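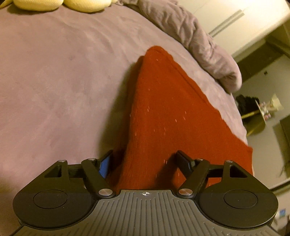

Figure 3. Hand-held gripper over a bed with a mauve fitted sheet.

4. Reading the sentencing stories

4.1 Where the stories came from

I started with the two towns I know best. Nunside has a daily paper that still sends somebody to the courthouse most mornings, and Mekholm has a weekly that mostly works from the prosecutor's press releases (its editor told me so without my asking, and seemed pretty cheerful about it). Both papers let me search their back issues through Asel, the archive service they share, and I pulled every story that mentioned a homicide charge, a trial, a plea or a sentence. That gave me 3,106 stories. Plenty of them were the same wire copy run twice, or a paragraph in a year-end roundup, or in one case a recipe column that used the word "manslaughter" about a lobster. After I cleared those out and kept only the stories written on or after the day of sentencing, I had 811 left, and those are what the rest of this section is about.

I'd planned to do the coding alone over one summer. By July I was sick of my own handwriting and starting to doubt my categories, so I asked Stavros Bošković to code 100 of the stories without seeing my sheets. We agreed on almost everything to do with dates, charges and sentence length. Where we split was on tone, and on what I'd been calling "explained motive," and I'll come back to that below.

4.2 What a sentencing story usually looks like

If you read enough of these in a row you can nearly write one in your sleep. The first paragraph gives the name, the place and the sentence. The second goes back to the killing itself. After that comes a line from the prosecutor, then a family member if one spoke in court, and the defense lawyer gets a sentence near the end, usually about an appeal. The judge turns up wherever there's room.

I don't say this to make fun of reporters. I did the job for a while, badly, and I know what it's like to have a hearing finish at 4:30 p.m. with a page closing at six. The shape exists so you can fill it quickly. But it does mean that certain things drop out again and again, and those are the things I got interested in.

The biggest one is what the sentence means. Mekholm's weekly would print "life" with no mention of parole in story after story, even when the court record said plainly that the person could ask for release one day. Nunside's daily did better, and it got better still once it hired a second court reporter. I can't prove the hire caused the change (the paper redid its style guide that same year) but the reporter's own stories nearly always spelled it out. When I read a few of the vaguer stories aloud to people in my evening class, most of them took "life" to mean until death. A few took it to mean about as long as a mortgage. Nobody asked me to read them the statute.

The second thing is the gap between verdict and sentence. Readers get a burst of coverage at the verdict, then weeks of quiet, then a short piece at sentencing that takes for granted they've been following along. In between there's a presentence report, letters to the judge, sometimes a fight over which prior convictions count. Hardly any of it got covered in either town.

4.3 The trouble with motive

Back to Stavros and me. My coding sheet had a box for whether the story explained why the killing happened. I ticked it whenever a story said something like "after an argument" or "over money." Stavros hardly ever ticked it. His view was that "after an argument" tells you about timing and nothing else, and that I was doing the reader's guessing for them. We went back and forth on this through several long phone calls, and he wore me down.

So I split the box in two. One covers a stated occasion, meaning what was going on right before, and the other covers a stated reason, where someone in court said why the defendant acted. I then recoded all the stories from the first one. It took ages, and I'd do it again, as the picture shifted a lot. Stated occasions are everywhere. Stated reasons are rare, and they nearly always come from the prosecution. Where a defense lawyer offered a different account, it tended to show up only in longer stories.

The Ristić case is the clearest example I have. The daily gave the sentencing more than 2,000 words over two days, and in there you can find the prosecutor's version, the defense version, and the judge saying from the bench that she wasn't sure either one was complete. The weekly ran four paragraphs. Its version said the shooting "followed a dispute," and that was all anyone in Mekholm got unless they drove over and bought the other paper. Both accounts are accurate. I checked them line by line against the transcript and found one misspelled street.

4.4 Things I'd be careful about

Two towns is a small patch of ground, and these two sit close enough together that they share a jail, a circuit judge and most of their lawyers. I also couldn't see anything the papers posted only on social media, where I suspect a fair amount of the weekly's court news ended up in the later years. The archive drops photo captions too, so if a caption explained the parole terms I'd have missed it.

And I should own up to liking the longer stories better before I ever started counting. I tried to keep that off the sheets. Stavros thinks I mostly managed it, apart from the tone codes, where his marks for the short pieces came out kinder than mine. I've left the tone results out of the main tables for that reason and put both sets of marks in the appendix, side by side, so anyone who cares to can compare them.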